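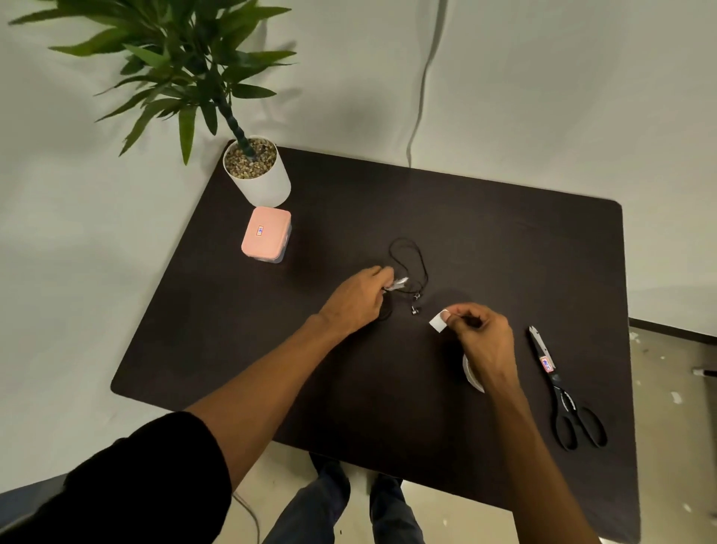
Thread on two grippers and one small, annoying task: bundling an earphone cable and closing the bundle with a piece of tape. I promised it in March and I am late, I am sorry. It will be long.

The arm is the same for all tests, a Karpenko with six joints that our lab has used for years. On the end of it I put first the Wedard parallel gripper, and then the Fulby, which has three soft fingers. I bought both at the normal price, so no company has asked me to write this.

The task, for those who want to repeat it. Wired earphones lie on the table in loose loops. The loops must be gathered, held together, and fixed with a short piece of tape. A person does it with two hands and does not think. With one arm I use a small clamp as the second hand.

I did not ask the robot to cut the tape. The pieces were cut before with kitchen scissors and put on the edge of a plastic block. Maybe next year.

First the weight, for it decides many other things. The Wedard is 423 grams with its mounting plate. The Fulby is lighter in the hand, but you must add the air tube and the valve, and the tube pulls a little on the wrist when the arm turns far to the left.

I spent one full evening moving this tube. Finally I fixed it along the forearm of the robot with two fabric straps and left a loop at the wrist. Please do the same from the beginning. The manual shows it running straight, and the drawing is beautiful, and it does not work at joint five.

Test one, pick up the cable from the flat table. The Wedard wins easily. Its fingertips are thin and they can go down until they touch the surface. The cable slides between them and you close. I was surprised how boring it was.

The Fulby has round fingertips. A thin cable goes under them like water goes under a door. It could lift the earphones when it took several loops together, and when it tried to take one loop it mostly pushed it away.

I tried a rubber mat under the cable to help the Fulby. The mat gives some friction and the fingers can press into it. It is better, yes. But then I am comparing mats, and I took it away again.

Test two, hold the gathered loops. Now everything is opposite. The soft fingers close from three sides and the bundle stays round. The Wedard presses it flat, and one loop likes to escape at the top when the arm moves.

You can set the force on the Wedard. Under 5 newtons my bundle slipped down. With more force it was stable, but I began to worry about the cable. The earphones are cheap. I still did not like to see them pressed like this.

My colleague Zlata Nechyporuk cut two pads from a bicycle inner tube and glued them inside the Wedard fingers. I expected little from it. The bundle stopped slipping at the lower force, and the fingertips were still thin enough for the table. The pads have stayed on.

Test three is the tape, and here I became humble.

White tape is a bad object for a robot. It has no thickness, it bends, and one side of it holds on to whatever you touch it with. The person solves this by pinching only a corner between thumb and index finger, and letting the rest stick out in the air. You do not notice that you do it until you must program it.

So I wrote this corner rule into the motion. Approach from the side, take only the last few millimeters, lift with a small rotation so the tape peels and does not jump. With the hard Wedard fingers it was good. With the rubber pads the tape stuck to the rubber and refused to leave.

You see the problem. The pads are excellent for the cable and terrible for the tape. I tried powder on the pads (a mess), baking paper on the pads (it fell off), and a pad on one side only. The last version is what I use today. One finger rubber, one finger bare metal, sticky side toward the metal.

Why metal and not rubber? I have no theory that I would defend. The tape leaves the metal more easily when I roll the wrist. Somebody who knows adhesives can please write to me.

The Fulby and the tape, short version: no. The soft fingers fold around the piece and after this you have a soft hand wearing a small white hat. I laughed, then I cleaned it with alcohol. The manual says to clean it with soap and water only, I read this later.

Some words on the cameras, many of you asked. I compared two places for the same camera, a Lovex. One on the wrist of the arm, one high and forward, more or less where the head of a person would be if he worked at the table.

The wrist place is lovely until the gripper closes. In the last moment you look at two big fingers, and the cable is behind them. For the Fulby it is worse, for there are three fingers and they are fat.

The high place sees the loops, the block with the tape, the whole table. But a hand or a gripper that comes from the near side covers exactly the thing that it is working on. Human hands also do it. When I bundle a cable myself, my own wrist hides the roll of tape and I find it by touch.

My robot has no touch, except the motor current in the Wedard. So in the end both cameras stay. The high one for planning, the wrist one for the last part of the approach, and after closing I trust only the current.

Both run at 30 frames per second. I tried faster. The picture became darker and the black cable on the dark table almost disappeared. If your cable is black, choose a light table, or give more light. I had a dark table and I was stubborn.

A light fabric behind the table helped me more than any setting in the menu. Before this, the high camera was finding "cables" in the shelves behind, and to be fair, they really were cables.

Now the controllers, a smaller part. The Wedard has its own box and speaks to the Karpenko without trouble. I connected it, gave an address, and it opened and closed on the first try. I have no story to tell about it.

The Fulby wants its own program on a computer and this program wants to be the boss. If the arm controller sends a command when the valve is still filling, the command is lost and you receive no error. I put a short wait after each close. It costs time in every cycle and I feel it.

Virgilio Abella, who teaches the evening class next door to our lab, showed me a nicer way. Read the pressure value and continue when it stops rising. He wrote it on the back of a lunch receipt. It is in my code now with his name on top.

Price, as it always comes. I paid 656 euros for the used Wedard with the box. The Fulby was new and cost clearly more, and then I bought a quiet compressor too. The noisy one could be heard in the class of Virgilio, and this is maybe how we became friends.

Things that went wrong and were my own fault:

I zeroed the Wedard with the pads off, and then mounted the pads. For one afternoon it told me that it was holding something when it was holding nothing.

I used tape from the end of an old roll. Old tape curls when it is cut. Take a new roll, or at least use the same one for both grippers. I had to repeat all the tape attempts for this reason.

I stored the earphones in their small box between the tests, always coiled in the same direction. After some days the cable remembered it, and the task became easier by itself. Shake them out before every attempt. Better, let another person throw them on the table.

A question that came already in my messages: "Why not two arms?" Yes, two arms would be more correct. One would hold the coil and one would bring the tape, as we do. I have one arm and one clamp, and the clamp was cheaper.

Another one: "Did you try the Fulby with the long fingertips?" No. I know they exist. If somebody can lend me a set I will pay the postage and write the result here, good or bad.

Which one should you buy? For cables, tape, paper, labels, flat small things: the Wedard, and make your own pads. For fruit, soft bags, foam, and also for holding a bundle that another tool has already picked up, I would take the Fulby with pleasure. It is a good hand. I gave it the wrong job for two thirds of this thread.

The clamp file, the pad shape and the wait function (with the receipt method) are in the link in my profile. The pad drawing is in millimeters. Zlata asks me to say that the inner tube must be washed first, otherwise the glue does not hold.

Next I want to try the earbuds themselves, to put both of them side by side before the tape closes. At the moment they hang where they want. The Wedard can pick one up, but it takes it by the round part and it rolls out. If you have solved this with any parallel gripper, please tell me which fingertip you used.

Small correction to the post about force: the value is what the Wedard box reports and I did not measure it with a separate sensor. Thank you to the two people who asked. I will borrow a scale from the class next door and add the number below when I have it.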